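Talter home tango course: a review
Reviewed by Fiona Cowie, 13 March 2021

I should say at the start that I don't much like learning to dance from a box. I've danced tango, badly and then less badly, for long enough to have heard every promise going about learning at home, and most of them end with someone marching up and down a hallway counting under their breath. So when Talter offered me their course I said yes with no great hopes.

You get a set of video lessons, a printed booklet, a playlist, and a pair of clip-on sole covers so you can pivot on carpet. It costs £84 for the lessons alone, or £174 if you want the full set with the covers and the booklet. The lessons are taught by Ubaldo Cocco and Azadeh Kazemi, who are both very good dancers. That isn't in doubt. Whether they're good teachers to somebody they can't see is another matter.

The opening lesson is walking. I was pleased about this, as plenty of courses rush straight to the eight-step basic and you spend years unlearning it. Cocco talks well about letting the standing leg do the work, and he takes his time. Then he says "you will feel your partner answer", and I was on my own in the kitchen with the radio off. The course is sold as suitable for single learners, but most of the exercises after the walk assume a second body. There's a solo version of some of them, tucked in the back of the booklet in smaller print.

Kazemi's section on ochos is the best thing here. She shows the pivot from the back, slowly, and talks about where the hips stop and the chest keeps going. I've paid for private lessons that were less clear. I'd have happily had twice as much of her and dropped the lesson on "attitude", which is mostly Cocco looking over his shoulder.
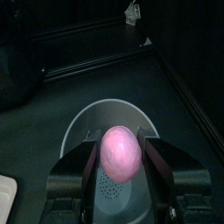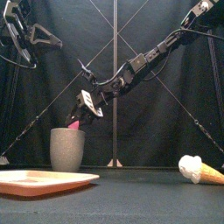
Photos: Callum Forsyth

The music is where I really started to grumble. The playlist is short and nearly all of it is modern, with a heavy beat laid on top so beginners can't lose it. I can see the thinking. But a learner who has only ever stepped on a thumping bass will be lost the first time a proper orchestra slows down under a violin, and that happens in the first tanda of any milonga I've been to. There's one vals, and no milonga rhythm at all, although the box says "all three dances". I wrote to Talter about this and was told the milonga material is "planned". It's still on the box.

The sole covers, then. They slip over the front of an ordinary shoe and they do turn nicely on a short carpet. On my kitchen lino they were far too quick and I took them off after one lesson. They also come in one size, up to a size 4 if you want them to stay on. I'm a 4 and they were snug. My husband's shoes wouldn't go near them, so anyone with larger feet is paying for something they can't use.

I lent the course to Alistair Tennant, who had never danced a step, as I wanted to know how it looked to someone who doesn't already know what's being left out. He got through the walking and the side step without trouble. The cross lost him completely. The video cuts to a close shot of the feet just as the leader's chest turns, and the chest is the whole point of it. He watched it over and over and still thought it was something you did with your ankle. We sorted it out in my hall in a few minutes.

The booklet is decent, with clear foot diagrams and a page on how to ask for a dance and how to say no, which I'd like to see in more places. It's stapled, and mine came apart at the middle pages.

Would I buy it? At £84, for the ochos and the walking, perhaps, if I had someone at home to practise with and no class nearby. The full set at £174 I'd leave alone. That sort of money goes a fair way towards lessons with a person in the room who can put a hand on your back and tell you you're leaning.

Good: the walking lesson, everything Kazemi teaches, the page on manners.
Less good: the music, the camera work in the cross, the sole covers, a box that promises milonga and hasn't got any.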